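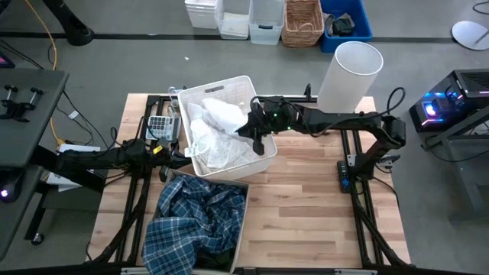
3 min read

Tickets Boards Wiki Runs Search

TOL-943 Grasp planner picks the basket wall instead of cloth

Opened by Tahsin Patwary, Tuesday. Component: Tolleck perception / grasp proposals. Severity: blocking the Costthorpe demo branch.

Since the merge the right arm plans closes on the basket rim. Cloth is right there, basket is right there, planner scores the rim higher. Left arm same behaviour but less often. Happens with the white cloth in the white basket, much less with the plaid in the grey bin. So colour was my first guess, see below, wrong-ish.

What I've ruled out so far:
– extrinsics. Redid hand-eye on both wrists, residuals fine
– old weights. Rolled back to the August checkpoint, same rim grasps
– gripper width param. Was 9 mm off in the config, fixed, no change to the bug (keep the fix anyway)

Then replayed logged wrist frames through the segmenter offline. Green cloth comes out as its own mask, clean. White cloth and basket get merged into one instance wherever they touch, and the centroid of that blob lands on the wall. Depth doesn't save us, the bumpy side of the basket gives noisy normals and the planner reads that as wrinkles. Wrinkles = graspable. Great.
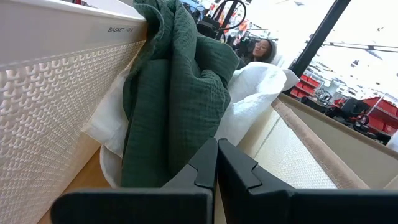
Talukder: could be the normals filter and not the mask. The Kakden build had a smoothing pass before the wrinkle score and I can't find it in the new one. Diff proposals.py before you retrain anything.

OK diffed it. Talukder is right, pass got dropped in the refactor. Put it back, reran the 155 logged attempts. Rim picks down from 131 to a handful. Not zero. Leftovers are all merged masks, so two bugs stacked up, which is why the rollback of weights told me nothing.

Second thing, found by accident. Wrist frames captured while the arm is still moving are getting through to the planner. Supposed to be dropped on joint velocity but the gate reads the commanded velocity, which hits zero before the arm actually settles.
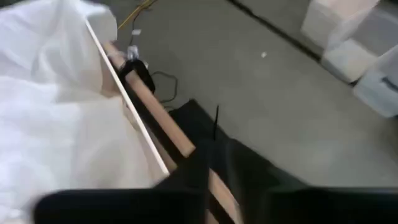
Switched the gate to measured velocity with a short hold. Costs up to 155 ms a cycle, fine by me. Also the reach limit on proposals was commented out, so a mask outside the work area could still get a score. Uncommented. Whoever did that please put a reason in the commit mesage next time.

Still open is the merged mask. Tried the texture prior – a regular repeating pattern gets marked as container, irregular as cloth. Works on the dimpled stuff, but plaid is also regular until it's crumpled, so I'm worried it'll flip on a flat shirt. Haven't got enough close-up plaid next to container wall to say either way.

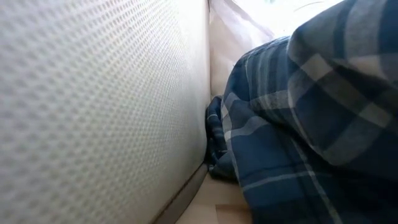

Next steps

1. Merge smoothing pass + velocity gate to the Costthorpe branch. Leave texture prior behind a flag, default off.
2. Replay test in CI for rim picks so this gets caught if somebody refactors proposals.py again.
3. Label more plaid, folded flat as well as bunched. Mine, this week.
4. Talukder to check if the Kakden build had anything else in that file we lost.

Status: in progress. Downgraded from blocking to major once 1 is in.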